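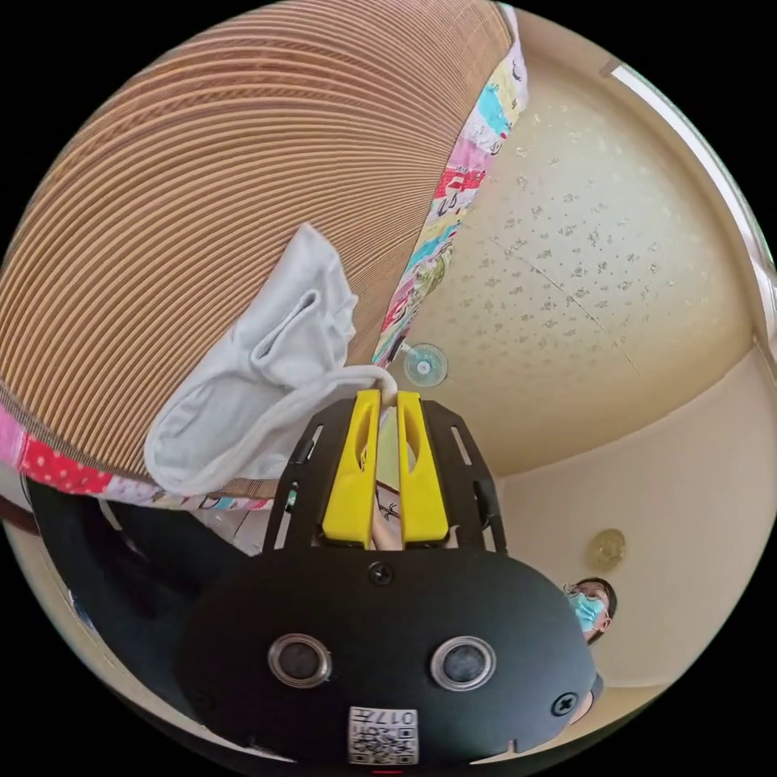

Two yellow fingers holding a white cloth next to a big woven piece with patchwork trim.

How We Look After a Gripper

Hello, young readers! In the last chapter you learned how a robot can see. In this chapter you will learn about its fingers, and how a person keeps them in good health. My name is Jhair Tamayo, and I take care of the grippers in a workshop called Kistaden. I have done this work for 4 years.

What is a gripper?

A gripper is a machine hand. Your own hand has five fingers. Our gripper has only two, and they are yellow. They stand side by side like two slices of toast in a toaster. When they come together, they pinch. When they go apart, they let go. With this small movement you can do many jobs: pick up a spoon, pull a sock, hold the corner of a cloth.

Try it yourself. Put your thumb and your first finger together and pick up a napkin. Now you are a gripper too. Did you notice that you did not press very hard? If you press too hard on a boiled egg, you will have egg on the table.

In the picture, look at the long oval hole in each finger. A solid block of plastic is stiff, like a ruler. A piece with a hole in it can be a little bit softer, if the walls of the hole are thin. Engineers think about such things for a long time before they draw a finger. Around the fingers there are black plates with slots, and they join the fingers to the body. The body is the big round black part. It has two round openings with silver rings. Most children who visit us say it has eyes, and some say it is an owl.

Why does it need care?

Think about your bicycle. If you never pump the tires and never oil the chain, it will still go for some time, but every week it will go a little worse. A gripper is the same. Our gripper on the long table closes its fingers nearly 4000 times between two big checks. Every time, the fingers rub a little. Every time, the screws shake a little. You cannot see this in one day.

Cloth is a special problem. Cloth makes fluff. You know fluff from your pockets, it is gray and soft and you do not know where it came from. Fluff goes into the small gap between the fingers and stays there. Then the fingers cannot close all the way, and a thin cloth slides out.

The morning check

Every morning, before the gripper does any work, I do the same small check. I will tell you how it goes.

First, I switch the power off and I take out the plug. I do this also when I only want to look. A machine does not know that your finger is not a sock. The plug goes into my apron pocket, so no person can put it back by mistake.

Then I look at the fingers with a small lamp. I look for cracks, mostly at the ends of the oval holes, where the plastic bends most. A crack is thin like a hair and it is easy to miss. When I find one, I change the finger the same day. I always change both fingers together, the left and the right, so that they have the same age and the same grip.

After this I clean the gap. I use a soft brush, like a brush for painting with water colors. I brush from the inside to the outside. It is important not to blow with your mouth. A breath has water in it, and also sometimes breakfast.

Next come the screws. I touch each one with the screwdriver and turn it very gently to the right. If it does not move, good. If it moves, it was loose, and I write this in the notebook. I never turn it with all my strength. Plastic parts can break when a screw is too tight.

At last I plug it in again, and the gripper must pass the cloth test.

The cloth test

For the test we use a white cloth. White is best, for two reasons. You see at once if the fingers leave a dirty mark on it, and you see well how it folds.

The gripper must take the cloth by the edge, hold it up, and wait for 7 seconds. I count out loud, and my colleagues are used to it. If the cloth is still there at the end, the test is good. If the cloth slips down, I clean the fingers again and repeat. If it slips down again, I change the fingers.

You can do the cloth test at home with a friend. One of you is the gripper and may use only two fingers. The other one counts. First try with dry fingers, then put a little flour on your fingers and try again. (Ask an adult about the flour!) What is different? The flour is like the dust in our workshop.

A name for every machine

Do you see the white label with the black squares? It is a kind of code that a computer can read. Next to it there is a number, 017. When you have many tools that look the same, they are like twins at school, and you need a name tag.

In my notebook every gripper has its own page. On the page I write what I cleaned, what I changed, and what was strange. On 25th January I wrote for one of them: "makes a clicking noise when it opens." I looked for a long time. The noise was from one small thread, wound around the inside of a finger. I pulled it out and it was 130 millimeters long! I glued it into the notebook, and it is still there.

Words to remember

Gripper: a machine hand that can hold things.
Fluff: tiny threads that come off cloth.
Crack: a thin line where a material starts to break.
Label: a small sticker that tells which machine it is.
Loose: not fixed well. A loose screw can turn by itself.

Something to do

Choose one thing in your home that has moving parts. It can be a pair of scissors, a clothespin or a toy car. Look at it with a lamp. Where does it rub? Where does dirt collect? Make a page for it, with its name at the top, and write down what you find. Look again after one week and write on the same page.

In the next chapter: how a robot arm knows where its own elbow is.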